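30 March 2025

Ice notebook, Tranutthorpe rink, party and group side

Came in before the first public session to go over the sheet and the rental skates ahead of the group booking. Resurfaced twice yesterday after the birthday parties and the ice by the boards on the penalty box side is still rough. Small kids hold on to the boards and dig their toes in, so that strip gets chewed up every weekend. Edged it by hand this morning, one slow lap, then a light flood. Left it alone for 20 minutes before going back on.

Rental skates: 614 pairs on the racks by the inventory list. Pulled all of the kids' sizes that the counter had tagged as dull. Ran them on the Hamann grinder, same radius as before. The wheel is getting small and the finish on the last batch was a bit coarse. New wheel is on the Tirkine order, no delivery date yet. Do not run hockey blades on it until the wheel is changed. Figure skates are fine.
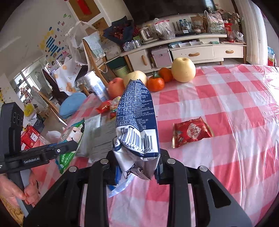 Party room setup next. Tables go in two long rows with the aisle toward the skate counter, so kids in skates stay on the rubber matting and don't cut across the tile. For tablecloths I want the checkered kind with clear plastic over it, like the pink-and-white one here, on every table. Paper ones tear as soon as somebody leans over for a slice of pizza, and wet gloves soak right through. Clear plastic can be wiped between parties and we only get a short gap on Saturdays. Need to measure the tables before ordering, the old ones are longer than the new ones.

Booking for next weekend is a scout group, 72 skaters, mostly first-timers. Onivum scheduling software has them on the ice and in the party room at the same time. Fixed it by splitting them into 2 groups that swap at the half. First group skates while the second eats. Check that the change went through to the front desk printout, last time it only showed on the office screen.

Skating aids: wheeled them all out and looked at the runners. A few have burrs on the inside edge. Filed those down and put them back. One has a cracked handle grip, set aside with tape on it. Don't hand it out.

Sound system in the party room hums when the snack bar freezer kicks in. Moved the amp to the outlet on the other wall and the hum dropped but did not go away. Try a different cable. 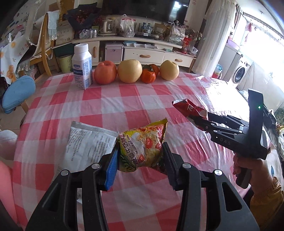 Can we put a party on half the ice while public skating runs on the other half?
With the foam dividers, as long as there is a skate guard at each end of the line and the party group goes on and off through its own gate. No games with pucks or balls in that setup.

Still open:
Grinder wheel, see above.
Rubber matting lifts at the seam by gate two, needs glue.
Ask for an extra guard for the scouts.
Compressor log is missing a page from October, look in the office binder.
Glow lights for the evening party are charged except one string. Leave it plugged in overnight and check it in the morning.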